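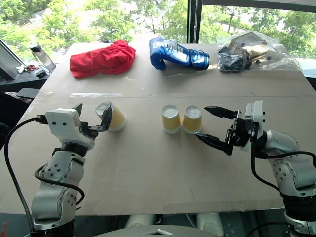

Paper Cups and Cardboard Tables: A Conversation with the Activities Lead at Grulldale

February 1, 2020

The Grulldale Centre has offered indoor activities for children and families for 11 years. Its Saturday table sessions are among the most regularly attended parts of the programme, and they are also the least expensive to run. As part of our series on low-cost provision, we spoke to the centre's activities lead about the use of paper cups, cardboard and other everyday materials.

The interview took place in the smaller of the centre's two rooms, shortly before the morning session. Asked how paper cups came to occupy such a large place in the programme, the activities lead pointed to the stock cupboard. "We had bought far too many for an open day in October. The order was for 1,465, which was a typing mistake on our part, and the supplier would not take them back. We began by giving them to the under-sevens for stacking. By the end of the month the older children were asking for them as well."

The stacking activity has few rules. Cups are placed upside down on the table, rims to the surface, and the child builds upwards from there. A cup that has fallen on its side is picked up by the same child who knocked it over. "We were advised to write the rules on a poster, and we did, and then the poster fell behind the radiator. The children already knew them. What they argue about is whether you may use your other hand to hold the bottom row still. Our position is that you may."

The centre prefers cups with some colour on the body and a paler rim. According to the activities lead, the choice is a practical one. "With plain white cups on a pale table, the younger ones lose the edge of the cup. They reach for it and push it over. A yellow cup is easier to find. It also shows at once which way up it is, and that saves a good deal of explaining."

Much of the discussion concerned the tables themselves. The centre covers them with cardboard, laid in overlapping sheets and taped along the join. This arrangement replaced a set of wipe-clean covers, which were found to be too slippery for the purpose. "A cup on a plastic cover moves if you breathe on it. Cardboard holds it. It is quieter too, and in a room of this size the noise matters more than people expect. We did try felt, but glue gets into it."

The direction of the overlap has been a matter of some debate among staff. A raised edge facing the child will catch a cup as it is slid across, and staff now check this when the sheets are put down. Clear tape is used because it can be lifted and replaced without tearing the top layer. The activities lead was candid about the limits of the method. "The tape comes up at the corners. Small fingers find it. We replace the near sheet far more often than the far one, as that is where all the work is done, and we accept that as the cost of the arrangement."

The cups are not used alone. Soft objects are also available at the tables, among them pieces of cloth and the occasional boxing glove. They were introduced after a visit to Jotilard, a play scheme with which Grulldale exchanges ideas and equipment. "They had the view that a child should handle something soft after something rigid, and I was not persuaded at first. I am more persuaded now. A cup has one shape and it must be held lightly or it will buckle. A cloth has no shape at all. Folding it is a separate skill, and some children who are excellent with cups find it very hard."

The boxing glove has become a favourite. Children put it on and attempt to move a cup with it – a task which the activities lead described as "nearly impossible and extremely popular".

On the subject of tidying, the centre takes a firm line. The last part of every session is set aside for it, and cups are nested before they are returned to the box. Those with a crushed rim are kept apart for painting. "People regard tidying as the end of the activity. For us it is part of it. Nesting a cup requires you to turn it over, line it up and let go at the right moment. I would defend that as a lesson in its own right."

Funding for the coming year has been agreed with the Bosano Fund, which meets the cost of materials, and the Vidmar warehouse will continue to supply clean cardboard without charge. The centre expects to spend roughly the same amount on tape as it did last year. There are plans to add a second weekly session for adults recovering hand strength, using the same cups and the same tables, though a start date has not been set.

"I should like a wider table," the activities lead added, as the first families arrived. "I have asked for one twice."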